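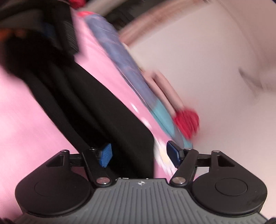 Black on bright pink.

FOR IMMEDIATE RELEASE
2018-03-03

Altine opens sign-up for Lodo spring bedroom program
Beds, blankets, the dark stuff that piles up on top of them. Classes start in April at the Rodrigues Building

TRIRNDEN - Altine, the home tidying and linen care school, is opening sign-up today for Lodo, its spring program on the bedroom. Just the bedroom this time. No kitchens, no garages. Those come back in the fall, dates to follow.

Lodo runs for two weeks. Evening classes, small groups, real beds made up with real sheets. Students bring one thing from home they can never get folded right and we start there. Last spring that was mostly fitted sheets. This spring, going by the forms already in, it's blankets and heavy dark throws, the fuzzy kind.

"People will fold a towel all day long and then a big fuzzy blanket comes off the dryer and it goes on the chair," said Geetha Shenoy, program director at Altine. "Or the end of the bed. It stays there till Sunday. We want people to get it into a strip and then into the closet, and not think about it so much."

The strip fold is the main new piece in the program. It goes like this.

Lay the blanket out on the made bed. Fold lengthwise, then lengthwise again if it is a wide one. Smooth from the middle out. The far end always wants to bunch up, so go around and fix that end before you do anything else. Then fold end over end toward you. Thick pieces, leave them loose. Don't squash.

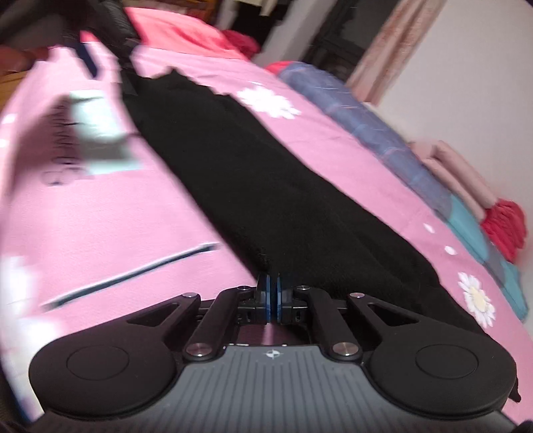
Fuzzy black cloth folded lengthwise on a pink sheet with daisy print.

Sheets get a full evening of their own. Printed sheets in particular. If there is a big print on it, flowers or whatever, use the print to line things up. Large daisies are great for this, you can see right away when the sheet is crooked. Plain sheets are harder and we do those second. Students will also work with light bedding under dark fabric, becuase lint and fuzz show up fast on pink or white and it's good to learn what sheds before it all goes in one wash.

Also on the schedule:

Padded and quilted items. These don't fold so much as bend. What to roll, what to hang, what to lay flat on a shelf.

The top of the bed as a work table. Clear it, sort on it, clear it again before you sleep.

Under-bed boxes. Bring measurements of your own space if you have them.

Reading tags. A short one but people ask for it every year. Find the tags before you fold, keep them at one end so they can be read later without pulling the whole pile apart. On black fabric with small light print you will want a decent lamp. Some items have more than one tag, so check them all, the washing directions may be on the second one.

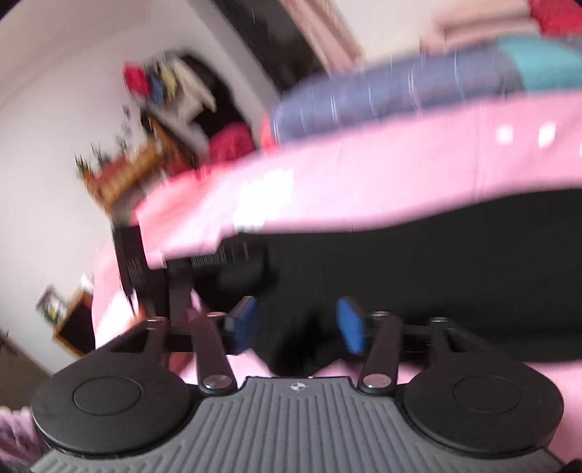
Who it's for

Anybody with a bed, more or less. No experience needed. Past students have included new parents, college kids, people getting ready to move, people who moved years ago and still have the bags. Teens are welcome with an adult. Rooms are on the ground floor and there are chairs for anyone who'd rather not stand the whole class.

Altine had 433 sign-ups across all of its programs last year and the bedroom classes filled first. The waiting list will be kept the same way as before, in order, no exceptions please don't ask.

Cost and sign-up

$22 per class, sheets and boxes for practice included. Bring your own blanket or throw, clean and dry. Returning students pay the same. Refunds up to the day before.

Sign up at the front desk, Rodrigues Building, 580 Rodrigues Avenue, Trirnden. Forms also by mail, ask and we'll send one. Full April schedule will be posted at the desk and goes out to the mailing list when the last room is confirmed.

"Come with the one you gave up on," Shenoy said. "The big one. We have plenty of beds."

Donations of bedding

We can use clean sheets and blankets, any color, any print, twin through queen. King size we can't store right now. No pillows. Drop off at the side door on class evenings, bagged and with the size writen on the bag.

About Altine

Altine teaches folding, sorting and everyday linen care in Trirnden. Classes are held in spring and fall. Lodo is its bedroom program.

Media contact
Geetha Shenoy, Program Director, Altine
580 Rodrigues Avenue, Trirnden
Interviews and class visits by arrangement, evenings are best.

###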